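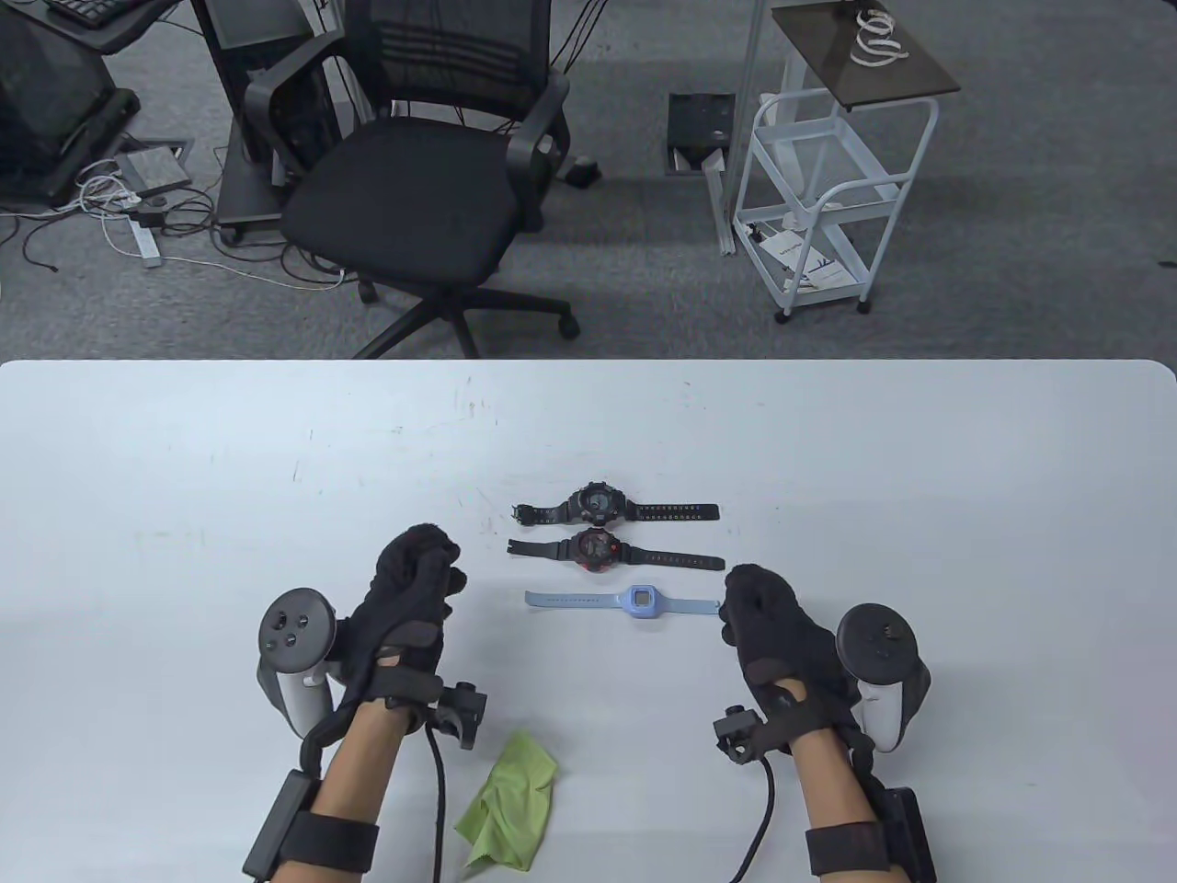

Three watches and a green cloth, before anyone tells you what else to buy.

I have my doubts about the watch care business. A shop in Rundville now sells a cleaning kit for 30 dollars, with a spray, a brush and a little tray, and the clerk told me a sports watch "needs" it every month. Does it? Mine is black plastic. I have worn it for years in the yard, and what it gets is sweat and sunscreen.

The leaflet in the box runs to 21 steps. I tried them one evening in May and quit partway through, at the part about letting the spray "settle." A damp cloth had already done the job – or done enough of it that I couldn't see the difference.

Maybe a 400 dollar watch from the jeweler in Pratport deserves the ceremony. A kid's watch with a soft blue band does not. Wipe the back, wipe the strap, go over the holes, where the grime collects. I still think the strap is the only part most of us need to worry about, and it is the part the leaflet saves for last.

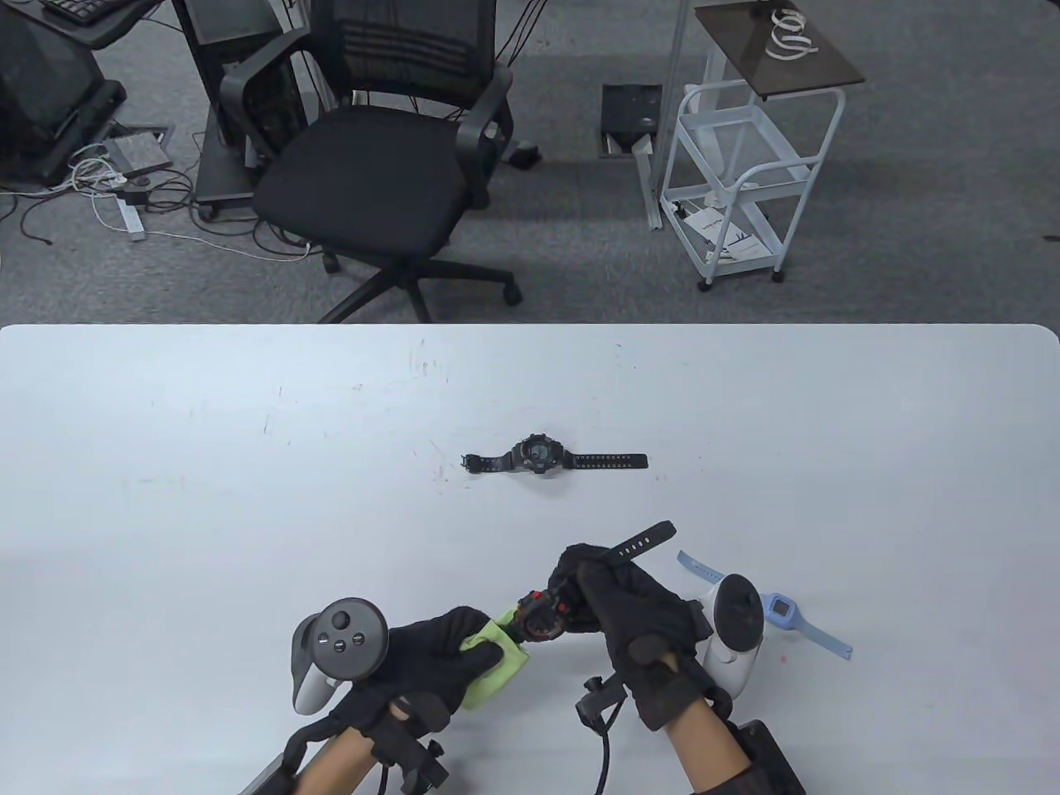 How often should a rubber or plastic strap be cleaned?
Whenever it feels sticky or starts to smell, which for most people means every week or two in summer and less in winter. Plain water and a drop of dish soap will do.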